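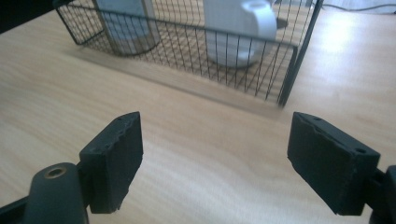 Figure 3. Black wire mesh basket on a light-colored wooden table.

4.2 Document checks for small household goods

The second part of the study examined how small exporters of household goods prepare papers for payment under a letter of credit. The sample covered 300 shipments booked through the port of Simville, all of them below the value at which the issuing bank assigns a dedicated officer. Each file was read twice: once by the exporter's own staff and once by a reviewer at Kokmont, the forwarding firm that supplied the records.

In 23 files the description of goods on the invoice did not match the wording of the credit. Most of these differences were minor, such as a missing material or a shortened product name, but the bank may refuse payment on such grounds. A further nine files carried a bill of lading dated after the latest shipment date. Files prepared with Troto, a shared template system, had fewer errors in the goods description and no fewer errors in dates.

The median time to correct a refused file was 20 days. During this period the goods usually remained in storage at the buyer's port, and the exporter paid the charges. Section 4.3 considers how these costs were divided when the sales contract did not mention them.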